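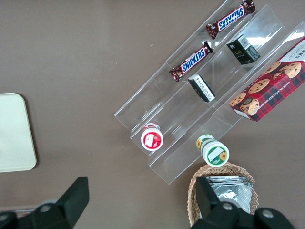 Prustden Centre introduces self-serve refreshment table in Tsao Room

June 29, 2022

60 shares | 2 comments

The Prustden Centre has replaced the morning and afternoon snack trolley in the Gramier Building with a self-serve refreshment table, now open to staff, students and registered visitors in the Tsao Room on the ground floor. The table offers sandwiches, soft drinks, chocolate bars, boxed biscuits and small packaged snacks, and will operate on weekdays during the summer term.

The change follows a survey of building users conducted over the winter, which drew 787 responses. The most frequent complaint concerned the trolley's timetable, which brought it to the upper floors while many laboratory and tutorial groups were still in session. Respondents also asked for a clearer view of what was available and for prices to be posted in one place.

"People told us that they were missing the trolley altogether, or that they reached it when very little was left," said Po-yen Chou, manager of catering and visitor services. "A fixed table in a room everybody passes is a modest change, but it answers most of what was raised."

Goods are arranged by type. Chocolate bars, shortbread and other small boxed items are kept in a stepped display stand of clear acrylic, with a separate channel for each line so that stock can be seen from the front and topped up from the back. Sandwiches are offered from a woven wicker basket, and bags of savoury snacks from a shallow white tray.

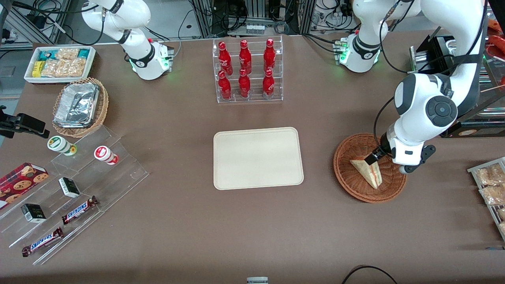

Bottled drinks have a clear rack of their own towards the back of the table. The centre considered placing them in the existing glass-fronted refrigerator in the corridor, but that unit is shared with the conference office and is often full on event days. Chilled drinks will continue to be sold at the main café in the east wing.

The stands and racks were supplied by Fluditz, a display fittings firm, under a one-year agreement that allows the centre to exchange pieces as the range settles. Brown was chosen for the table surface to match the panelling in the Tsao Room. The plain rectangular tray in the middle of the table is provided for customers to gather their items before paying, and should be returned to the same spot after use.

Sandwiches are prepared each morning in the main kitchen. Any sandwich that has been on the table for more than 60 minutes is removed by catering staff and replaced from the refrigerator. Fillings will vary during the week and will be listed on the card beside the till, together with allergen information. Customers with a serious allergy are asked to speak to catering staff before making a selection, as wrapped and unwrapped goods share the same table.

Payment is by staff or student card, or by bank card at the reader near the door. Cash is not accepted in the Tsao Room. Departmental account codes may be used for meetings booked in the building, provided that the order is placed with the catering office by noon on the previous working day.

Mr. Chou said the kitchen expected to supply 200 items a day to the table while the summer programs are running, with a smaller quantity during the August closure. The range will be adjusted according to sales. Requests received so far include fresh fruit, unsweetened drinks and a greater choice of vegetarian sandwiches, and the first of these will be added once a suitable bowl has been delivered.

"We have started with familiar products and a fairly short list," he said. "I would like to hear from people who looked at the table and walked away, as well as from those who bought something."

Visitors are reminded of the following arrangements:

The table is open from mid-morning until late afternoon, Monday to Friday, and is closed on statutory holidays.

Items should be taken from the front of each channel. Please do not move stock between the stands.

Food purchased from the table may be eaten in the Tsao Room and in the ground-floor lounge. It may not be taken into the laboratories or the map library.

Wrappers and empty bottles should be placed in the marked bins beside the east door. Recycling is collected from these bins each evening.

The Tsao Room remains available for evening bookings. Groups using the room after hours will find the table cleared and moved against the wall, and are asked to leave the display stands in the adjoining cupboard where they are. Additional seating can be requested through the front desk.

The former trolley will be kept in service for receptions and for the occasional conference on the upper floors. Staff who previously worked on the trolley rounds have been reassigned to the main kitchen and the Tsao Room, and no positions have been affected by the change.

The catering office will review the arrangement in December, when sales figures for the summer and fall terms are available. The review will consider opening hours, the labelling of products and whether a second table should be placed near the north entrance. A summary will be posted on the notice board outside the catering office and circulated to departments.

Comments may be left in the box at the front desk or sent to the catering office by internal mail.

Related items

Gramier Building: summer opening hours
East wing café to extend breakfast service
Changes to recycling collection on the ground floor
Booking the Tsao Room for evening events
Map library closed for shelving work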